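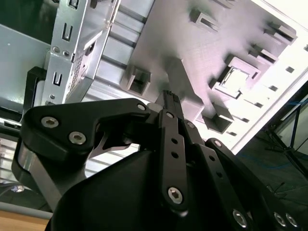 Office and Workroom Safety Checklist: January walk-through, with comments

Filed under: Workplace Safety > Checklists & Forms

Rarkora building, ground floor. Walked 2018-01-12 by Dong-geon Yoon. Thanks to everyone who moved their boots and bags before I came through, it made the morning so much nicer!

1. Exits and aisles: OK. Both doors open fully. Please keep the snow shovel on its hook by the back door (I know, it's a nuisance with mitts on).

2. Fire extinguishers: OK. Gauges in the green, tags signed. The one by the kitchen hangs a bit low for my liking, but it's within the rules.

3. Power bars and cords: NEEDS WORK. One power bar was plugged into another under the Badent desks. I've separated them, and a longer one is on order from Ciker.

4. Space heaters: NEEDS WORK. Keep them a full metre from paper and curtains, please, and switch them off when you go for lunch. I do understand that the corner by the window is chilly.

5. Small parts and static: OK. Wrist straps tested and labelled. Hold processors by their edges, and put them back in their trays at the end of the day.
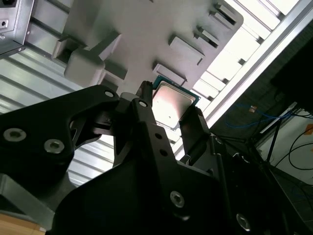

A processor held at its sides, metal face up.

6. First aid kit: NEEDS WORK. We're low on bandages and the eyewash has expired. Restocking will come to nearly $184, which Zacharopoulos has kindly approved.

7. Lighting: OK, apart from a flickering tube in the stairwell. Take the handrail until it's replaced.

Anything I've missed, leave a note in my tray and I'll gladly come and have a look.

© 2018 Rarkora | Contact us | Back to top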